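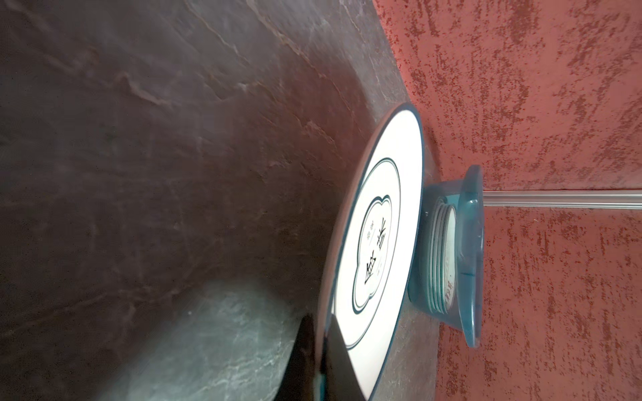 4.2 Endings and the second viewing

Plot summaries of regional student dramas tend to stop where the trouble starts. We read 500 of them, and most close on the word "journey", which spares the writer from saying who loses. Clastico, released in June to a modest 30 screens, is a fair case. Its hero spends two hours organising a strike and five minutes regretting it, and the summaries mention only the strike.

Viewers were less tactful. We showed the film to small groups at Trulamlow and asked them to retell it the next day. The speeches shrank. The romance, which the director has called a subplot, took up to half of every retelling. The principal's change of heart vanished altogether, perhaps out of kindness to the actor.

Figure 2. Plates on a grey marble-patterned surface, one with a pink rim.

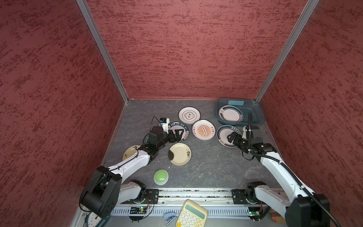 Chelsea Marsden objects that a retelling is a poor guide to what an audience took in, and that people leave out the speeches for the same reason they leave out the songs: they can't do them justice. We accept the point about the songs. The speeches in Clastico could be done justice by anyone with a megaphone and a grievance, and two viewers did try.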